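Can a Robot Hand Really Pick Up Anything?

Ads say so. Be careful with that word "anything."

At Roltville, two grippers were tested inside a computer. A gripper is a robot's hand. Each one got 200 tries at grabbing a round thing. Computer tries are cheap, and a pretend ball never rolls under the couch. 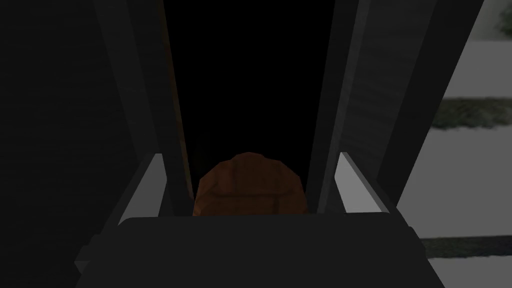 So ask which objects were used, and who picked them. A gripper that wins 2000 pretend grabs might still drop a real peach. Would you let it hold your egg?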